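Sight-singing at my age

I signed up for the evening theory class at Nidstead because the flyer said "no experience necessary," and I have spent the weeks since September learning what they meant by experience. Everyone else in the room played clarinet for nine years. I played the recorder, in a gym, with a cold.

The class is taught by Mitra Safavi, a small woman with a very large tuning fork. She hits it on her knee, hums, and then points at somebody. When she points at you, you are supposed to sing whatever is written on the page, on the syllables, in time, while conducting with your free hand. The first time she pointed at me I sang one good note, held it for the value of a short vacation, and sat down.

Moveable do, for those who haven't had the pleasure, means that do is wherever the key says it is. I can live with that. What I can't live with is the minor keys, where there are two schools of thought about what to call the bottom note, and both schools have people in them who will stop you in a hallway. Mitra is la-based. Farhad Rahimi, who sits next to me and learned all this as a kid, is do-based, and translates under his breath. I get it in stereo.

The book

We use a spiral-bound thing with 200 melodies in it, no titles, just numbers. They get harder so gradually that you don't notice until you turn back ten pages and find you can sing something that made you sweat a month ago. That is the only encouragement the book gives. It has no pictures and no jokes, and the paper is so thin that the bass clef exercises show through from the other side.

Number 21 was my first real enemy. It leaps up a sixth in the second measure, and for a solid week I leaped up something else. Farhad told me to think of "My Bonnie," which helped a great deal, except that now I can't get to the end of 21 without bringing back somebody's Bonnie.

Number 149 is the one assigned for the midterm. It changes key halfway through and then changes back like it forgot its wallet.

How I practice

Ten minutes, twice a day, 7 a.m. and whenever the neighbors are out. I give myself the starting pitch from a cheap keyboard, sing the scale up and down, tap the rhythm alone on the table, speak the syllables in rhythm, and only then sing. Skipping the speaking step saves two minutes and costs me the whole exercise. I also record myself on my phone, a habit I recommend to anyone who feels they have been getting too many compliments.

Conducting while singing is a separate misery. My right hand can beat three, and my voice can sing in three, but they seem to have started on different days.

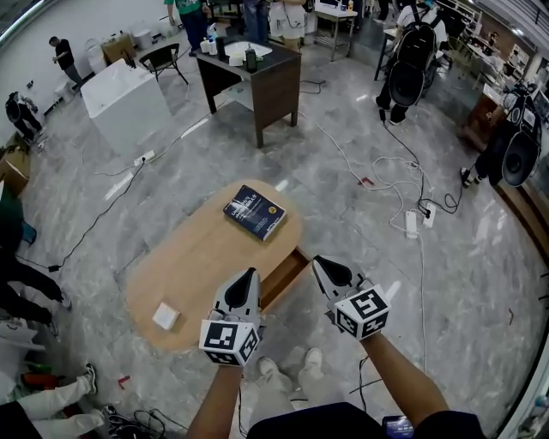
Dictation, or the other half of the grade

In dictation she plays and we write. Four times through, pencils only. The first time I get the meter, the second time I get the first and last notes, and after that I'm mostly drawing a hill. Farhad finishes on the second playing and looks out the window, which I try not to take personally.

Still, last week I got a whole four-measure phrase right, including a dotted rhythm I would have bet money against. Mitra wrote "yes" next to it. I have put it on the fridge, under the pizza menu.

The midterm is in two weeks. If anybody has a song for a descending minor seventh, please leave it in the comments, and please make it one I already like.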